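Section 2. Storing and Retrieving Records on the Otside Workstation

2.1 Before you begin

Confirm that the workstation is connected to the Ekdale archive server and that you have signed in under your own account. Shared accounts cannot write to the archive.

1. Open the Storage panel and select New Record Set.
2. Enter the department code and a title of no more than 500 characters.
3. Choose a retention class from the list.

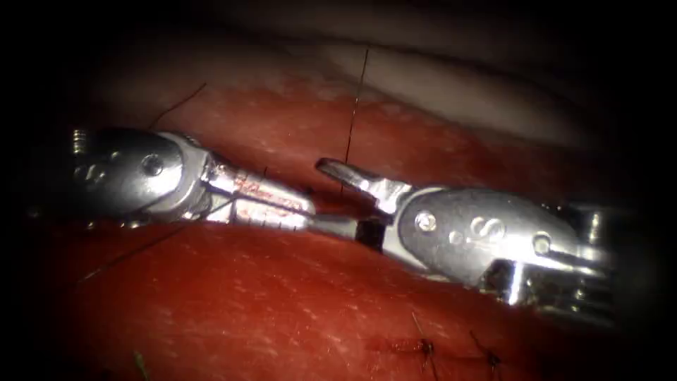 4. Select Check. The system compares the title with existing entries and reports any duplicates.
5. Select Save. The record set is locked until indexing ends.

CAUTION: Do not shut down the workstation during indexing. An interrupted index must be rebuilt by the system administrator.

2.2 Adding files

1. Open the record set and select Add Files.
2. Mark the files to be stored, then select Transfer.

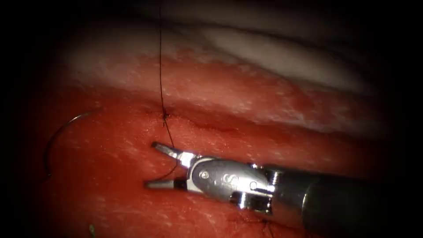
3. When the transfer log appears, review it for error 389, the code for a file name containing characters the archive does not accept. Rename the file and transfer it again.

Note: Files placed on legal hold cannot be renamed. Contact the records office.

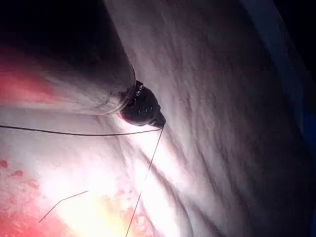
Can a record set be moved to another department after it has been saved?
A transfer of ownership is possible if both department heads approve it in the Requests panel. The original department code stays in the history.

2.3 Changes to retention classes

The notice below replaces all earlier instructions on this subject.
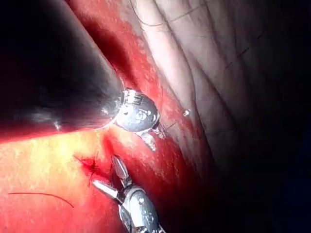 EKINCI, 8/15/25

Retention classes will be renamed in September. Existing record sets will be converted automatically and will keep their expiration dates. Questions may be sent to Ilgın Türkmen, Records Office.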